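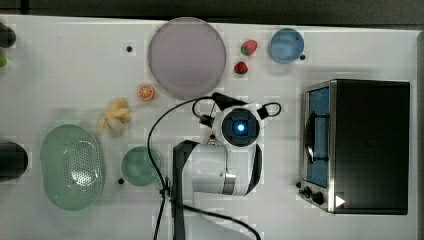 사업 추진 현황 보고: 고소작업 추락방지 설비 개선

홈 > 사업관리 > 안전설비 > 중간보고

수신: Nanden 재단 사업관리부
발신: Plallham 시설안전팀
작성: 유하랑(Ha-rang Yoo)
검토: Nomvula Dlamini

1. 개요

본 보고는 귀 재단의 지원으로 시행 중인 Plallham 관내 건물 지붕 및 외벽 작업구간 추락방지 설비 개선사업의 8월 말 기준 추진 현황을 정리한 것이다. 사업 대상은 공동주택과 부속건물 25개 동이며, 고정 앵커 315개소의 설치를 목표로 한다.

2. 추진 실적

대상 25개 동 중 16개 동의 설치를 완료하였다. 나머지 동은 구조 검토를 마쳤으며 자재 반입 순서에 따라 착공할 예정이다. 설치 완료 동의 앵커는 전량 인발시험을 거쳤고, 기준에 미달한 네 개소는 위치를 옮겨 재시공한 후 재시험에서 적합 판정을 받았다.

옥상 난간은 Tawhiri 구역부터 보강하였다. 이 구역은 파라펫 높이가 낮아 당초 설계에 없던 이동식 난간을 일부 구간에 추가하였으며, 소요 비용은 예비비 범위 내에서 집행하였다.

3. 교육

외벽 청소 및 설비 점검 인력 300명을 대상으로 안전대 착용과 구명줄 체결 교육을 실시하고 있다. 야간 근무조의 참석률이 낮아 오전 7시 과정을 별도로 개설하였다. 교육 이수 여부는 작업허가서 발급 시 확인한다.

4. 지연 사항

수평 구명줄 부속품의 납품이 3주 늦어졌다. 공급사 Plellero와 협의하여 분할 납품으로 변경하였고, 1차분은 입고 검수를 마쳤다. 북측 두 개 동은 방수층 하자가 확인되어 보수 후 앵커를 설치하기로 하였다. 해당 동의 지붕 출입문은 잠금 조치하고 관리사무소에서 열쇠를 보관한다.

5. 예산

현재까지의 집행은 승인된 항목 내에서 이루어졌다. 다만 방수 보수비는 당초 지원 항목에 포함되지 않아 Plallham 자체 예산으로 충당한다. 항목 간 전용 요청은 없다.

6. 향후 계획

10월까지 잔여 동의 설치를 마치고 11월에 전 동 합동점검을 실시한다. 점검표와 앵커 위치도는 동별로 작성하여 관리사무소에 비치한다. 방수 보수 일정이 변동될 경우 변경 공정표를 별도로 제출하겠다.

7. 협조 요청

합동점검에 참여할 귀 재단 담당자를 10월 중 지정하여 통보해 주시기 바란다.

본 사이트는 이용 편의를 위해 쿠키를 사용합니다. 계속 이용하시면 쿠키 사용에 동의하는 것으로 간주됩니다. [동의] [설정 변경]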